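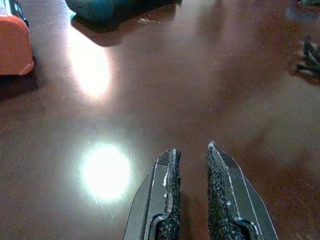

Page last changed: April, by Yulan Liang

Keys, hooks and the shiny table: your questions

Where do I leave my keys when I come in?
On a hook. The table is not a hook, however close it may be to the door. It is glossy, reddish-brown and already scratched, and Aníbal Ramalho would like it to get no worse.

Can I put them on the table just for a minute?
We have met your minutes. One of them lasted 14 days.

What will get scratches out of the polish?
Not toothpaste. A soft dry cloth deals with dust and fingermarks, and fine scratches can be left alone. They only show when the light is on them, so sit somewhere else. 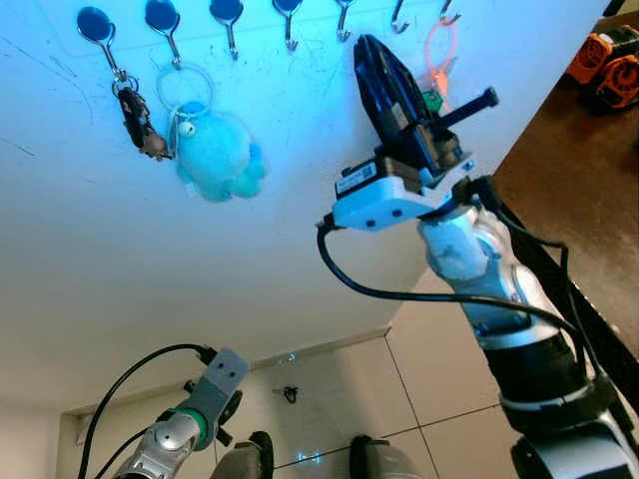
Do the hooks belong to anybody?
No. If one is free, use it. A fluffy light-blue toy on your ring does not give you squatter's rights, though it does make your keys easier to find at 6 a.m.

How much will a stick-on hook hold?
Keys, a tag, a modest plush. Coats go elsewhere — so does the Lekow shopping bag with 4 tins in it.

A hook has come off. Now what?
Wipe the wall, let it dry, press on a new one and leave it overnight. Spares are in the Skuvus tin.

Can I label my keys?
Please do. A coloured tag is plenty.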